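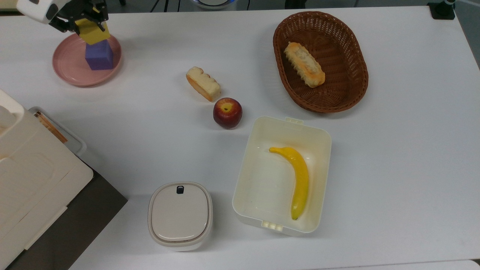
Ticket 75, stacking task, Fendville robotics club. Opened by Jhosep Mosquera, 14/08/2021.

Gripper opens late on release and drags the top block off. Happened on 8 runs in a row. Pick is fine: it gets the yellow block over the purple one on the pink plate, tilted, and the tilt is part of the problem. Moved the release point up 2 mm, no change. Wait time after close was set to 2000 ms, left over from the July demo. Cut it in half, still drags. Next: redo wrist zero, then rerun with the fruit and bread left where they are.

Status: open

Home Tickets Teams Parts Log out

Contact Fendville Robotics Club | Back to top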